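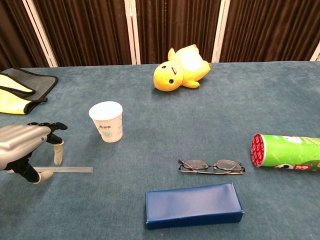 Papers > Clellum Working Papers > Household Objects > Section 3

Print this page | E-mail this page

19 May 2023
By Teresa Fitzgerald

3. The table and the things on it

3.1 The surface

I spent far too long picking a surface, so let me get that out of the way first. My early sessions at Tak used a bare white tabletop, and it was awful for anything see-through. People were asked to look for five seconds, look away, and then tell me what they had seen, and the clear things just dropped out of their answers (mine too, when I tried it on myself!). So I went looking for a cloth with some color and a bit of texture, and tried more of them than I care to admit.

I ended up liking a blue-gray, carpet-like covering best. Figure 1 has one of this kind, with brown pleated curtain panels behind the table. The blue comes right through a clear plastic ruler, which you'd think would make the ruler harder to find, but the people I tested on the blue cloth named it a lot more often than the white-table people did. My guess is that the edges are doing the work. I haven't tested edges on their own, and I'd love it if someone did.

Fig. 1. Everyday objects on a blue-gray fabric surface, among them a white paper cup, with a clear plastic ruler held just above it.

3.2 Easy things and hard things

The paper cup is my idea of an easy object. It stands up, it's open at the top, and even with small printing on the side people simply call it "the cup" and move on. Over 200 sessions I kept the Flandness naming sheet, where every answer gets a score from 0 to 5, and cups sat near the top all the way through. Printing made hardly any difference. One person tried to tell me what the printing on a cup said and got it completely wrong, but she still got full marks for the cup.

Rulers are a nuisance and I'm very fond of them. A clear one is thin, it lies flat, and it takes on the color of whatever is under it. Tip it a little and it may be the brightest thing on the table – or it may vanish altogether. I left the wrong answers in the data set (a strip of tape, a bookmark, "some kind of plastic") and scored them partly right, as the sheet allows.

Then there's soft stuff. Folded fabric with bright panels, like the neon-yellow and dark gray piece in Figure 1, gets noticed right away and then named badly. People will tell you yellow before they tell you anything else. Is it a bag? A cover? My own notes go back and forth, and I gave up on one correct name for folded pieces and let the scorers take either. That loosened the scores a bit, and I've marked those rows in the Plasari tables so you can drop them if you're stricter than I am.

3.3 Spacing

I didn't use a grid. I know, I know. I set things down the way they'd end up on a table at home, with some gaps wide and others narrow, and then left them alone for the whole session. The October sessions are the exception, where I had a second table and moved the cup closer to the fabric piece halfway through. Those are scored separately in Section 4.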